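The Year I Stopped Buying Stamps and Started Sorting Them

I collect postcards, and I'm bad at it. My grandmother left me 3,011 of them in shoeboxes, and for years I just kept adding more on top - a beach here, a grand hotel there, anything with a funny message on the back. Then last August I decided to find out what I had.

The first thing I learned is that you need a clear table and a free evening, and I had one of those.
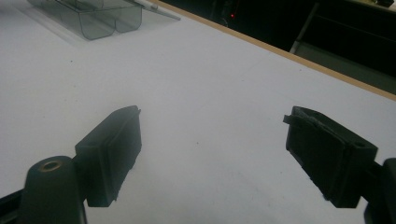
My favorites are the ones from Surnness, a lake town my grandmother visited every summer. She bought the same view over and over (the pier, the pier, the pier again!) and mailed them home to herself. "Soup was cold," says one. "Man at the desk remembered me," says another, and I'd give a lot to know who he was. I have 916 cards from that town alone, and I've been there once, in the rain.

Dealers will tell you to sort by publisher. I tried it. Orkero printed the glossy ones with skies too blue to believe, and Perix did the soft hand-tinted kind, and after 20 minutes I was reading the backs again and had lost my place. So now I sort by who was writing, which makes no sense to anybody who wants to buy them, and I don't care one bit.

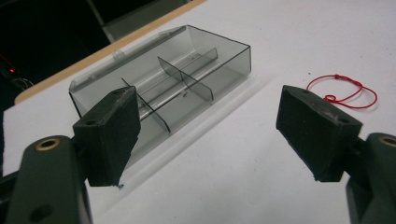
Storage is where collectors get bossy. A woman at the Abbasi postcard fair told me off for the shoeboxes, quite loudly, and I went home and started reading up on sleeves. I still like a box I can flip through, though. A clear plastic one with upright dividers suits me fine, one family's messages on this side and strangers on that. Mine stays out of the sun, and the really fragile cards get a sleeve as well - she won that argument.

I've gone through four shoeboxes so far. Last night I found a card with no picture I recognized and no stamp, just my grandmother's handwriting: "Keep this one." I've put it next to the phone until I work out why.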